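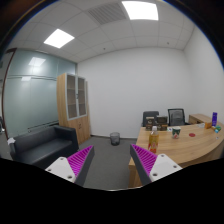
Sastano Gripper Trials Team

Gallery: ridged pads, first round

The Lanlow sales sheet says these pads hold anything you can get two fingers around. We have our doubts. Tadeo Riquelme and Lingyun Deng are running 26 objects past them, 8 tries each, against our old flat pads.

Magenta pads on both fingers, ridges set on the diagonal. Lanlow says the angle stops bottles from twisting. Zhenhua Zhong wants to see numbers first, and so do I.

Posted by Esther Mfaume, February 25, 2020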